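Naltden soup notes

Readme, last touched 2022-12-18

So I finally typed up my grandmother's soup cards! There were 111 of them in the tin, and 105 made it into the file (the other six are just shopping lists, sorry). One row per soup: name, main vegetable, pot size, minutes on the stove, plus whatever she scribbled in the margin.

Amounts are as she wrote them. "A good handful" stays a good handful. I did swap her ounces for grams in 14 rows, and those have a y in the last column.
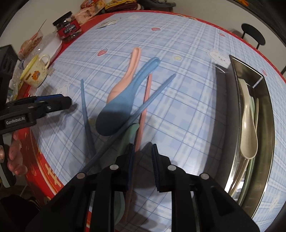 Nicholas wrote to ask whether the barley soups could get a column of their own, as he keeps mixing them up with the bean ones. Fair point, and it's on my list for January, along with the spelling of "parsnip" (she had three).

Known problems: row 100 is missing its cooking time, and the Jikureo dumpling broth shows up twice with different salt. I've left both in until I've cooked them.

Use it however you like, and send me fixes if you spot any.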